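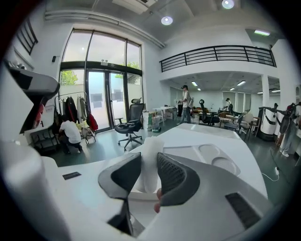
By the Stevico press desk, Stondum
For release in March

Stevico stops use of two hand-held grippers after jaw fault, starts free pad exchange

Stevico informs its customers and partners that a fault has been found in the jaws of its Isah hand-held gripper. The fault concerns the dark lattice pad on the inner side of each finger. Under repeated closing, the glue behind the pad can become weak and the pad can move forward. When this happens, the gripper may let go of an object without warning, or the edge of the pad may catch the skin of a fingertip.

The fault was noticed in January during recording work at our site in Stondum, where operators pick up small objects and place them in a tray with compartments. In 2 cases the pad came partly away from the finger. One operator had a small cut on the thumb, which was cleaned and covered on the spot. No other person was hurt. Both grippers were taken out of use the same afternoon.

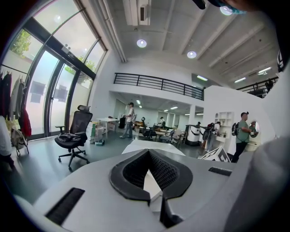
The V-shaped notch in the body of the gripper, with its lattice pad.

Our engineers have since repeated the closing movement on a test bench. Pads from the older delivery began to move after 600 closings. Pads from the newer delivery, which are fixed with a different glue, passed 1250 closings with no movement, and the test was then ended. We regret that this test was not made before the first delivery left our workshop. It is now part of the final check of every gripper.

The fault has also a consequence for data. If a pad has moved, the recorded opening of the jaws does not correspond any more to the real one. Recordings made with a faulty pad should therefore be put aside until they are checked. The recordings of the Skimamlow project made before January are being examined at present, and the partners of the project will receive the list of affected files directly from us.

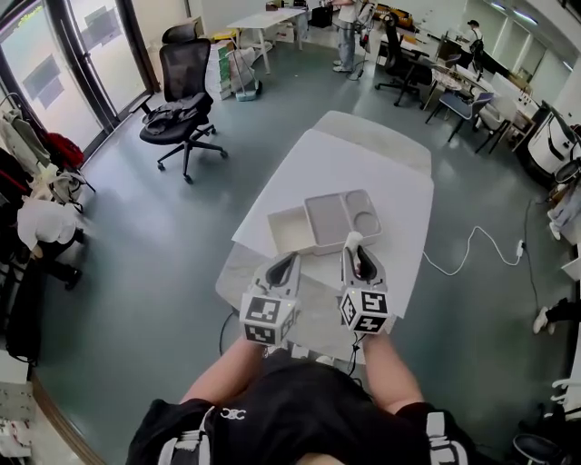 Two-handed work with a compartment tray. Each gripper carries printed marker patterns at its base.

What customers should do

Please press each pad lightly with a pen or a similar tool, never with the finger. If the pad moves, stop using the gripper and write to the Stevico service desk. New pads are sent free of charge, also where the guarantee has ended. Please do not glue the old pad back yourself.

Until the pads are changed, we ask all operators to keep the free hand away from the jaws while they are closing. An object should be laid on the table and picked up from there. The motor-driven models of Stevico use another type of pad and are not concerned.

The exchange will continue until the end of June. The service desk in Stondum answers from 9 in the morning until 4 in the afternoon.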